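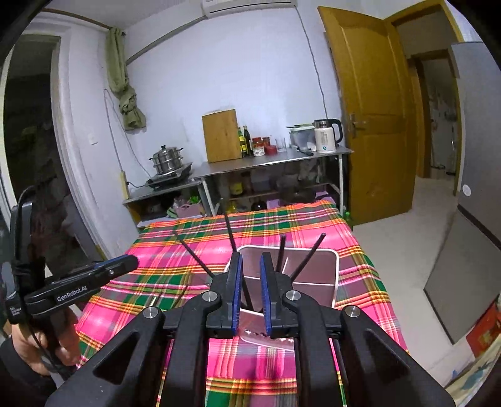
gripsync

Gripsync is a small set of tools for aligning and checking recordings from two hand-held grippers. It takes the video of each gripper, the finger opening and the pose track, and it writes one episode file where all the streams share the same clock. It was written for the Ekley recordings, which are short household tasks with small parts on soft or uneven surfaces, but it does not depend on them.

Status: version 2, July 25, 2020. The file layout changed in this version. Episodes written by version 1 must be converted first (see Converting old files).

What is in the repository

align – finds the time offset between the left and the right stream
opening – estimates the finger opening from the video
check – reads an episode and reports problems
replay – shows both views next to each other with the tracks
export – writes training windows for the Xia policy code

Installing

You need Python 3.6 or newer and ffmpeg on your path. Clone the repository, go into the folder and run:

pip install -r requirements.txt
python setup.py develop

We test on Ubuntu 18.04. Windows works for check and export, but replay has a problem with the window size there which we did not solve yet.

Typical use

gripsync align raw/ep_left raw/ep_right --out work/ep
gripsync opening work/ep
gripsync check work/ep
gripsync export work/ep --window 20

The window is counted in samples, and 20 is the default. Please run opening before check, otherwise the opening column is empty and the report is full of warnings which mean nothing.

How the opening is estimated

The view from the tool shows its own fingers, so the opening can be read from the picture. We segment the blue strips on the inner faces of the fingers and fit a line to each one. The distance between the two lines is then mapped to a value between 0 (closed) and 1 (fully open), with the calibration file of that tool. Each tool needs its own calibration file. When a thin clear piece is held between the tips, the strips usually stay visible enough. When a large object covers one strip, the value is interpolated and the flag "guessed" is set.

Known problems

Patterned bedsheets with blue lines or dark blue clothes can confuse the segmentation. Set --roi to limit the search to the finger area.
The pose track drifts if the tool looks at a blank wall for long. The check command marks these parts, but it does not repair them.
Transparent objects are often missing in the depth export. This comes from the Gratavach depth model and we have no fix – use the color view only.

Test data

The folder tests/data has 102 short clips with hand-marked openings. If you change anything in opening, run the tests on all of them and write the result in your pull request.

Converting old files

gripsync convert old/ep new/ep

The old file is not changed. Notes on the file layout are in docs/layout.txt.

License

MIT for the code. The clips in tests/data belong to Isov and can be used for testing only.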